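Dresteck in Allville: The New Workroom
Gallery | September

Welcome to the gallery, and thank you for stopping by! We moved into our workroom in Allville at the start of September, and so many kind people have written to ask how the place looks now that I thought I had better put up a page and stop promising one.

For those who only knew us at the old address on Fustard Lane, the first thing to say is that we have space. The old room was 133 square feet, with a radiator that took up a good corner of it, and if one of us wanted to get to the door the rest had to stand up and shuffle along like people at the movies. The new one is 1,237 square feet, on one level, and for the first week we kept wandering from one side to the other just to enjoy the walk (and, I confess, to see who had brought cookies).

The big white table was the thing we argued over the longest. I wanted a wood top, something with a bit of warmth to it, and I was outvoted, and I have to say I've come around completely. The matte white is easy on the eyes in the afternoon, it wipes down in a minute, and you can find a dropped screw on it without getting your glasses out. Govindasamy, the furniture shop two doors along, delivered it in the rain and wouldn't hear of being paid extra for the stairs, so if you need a table, please go and see them. Our bill for furniture came to $1,991, which I had been dreading and which was kinder than I feared.

The desks went against the wall, with the monitors on them, so that the table could have the middle of the room to itself. Chairs are black, on the theory that they hide coffee. Small things do still pile up on the desks, bottles mostly, and I've given up saying anything about it after 6 in the evening.

Still to come are a proper coat rack, a clock that keeps time, and some plants if we can agree on who waters them. Do come by if you're in Allville. Somebody will pull a chair around for you, and it's a good spot to sit and talk for a while.

The workroom, from the big table toward the desks. 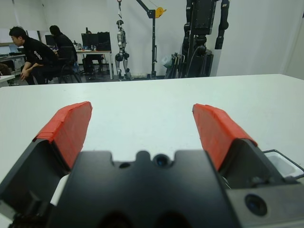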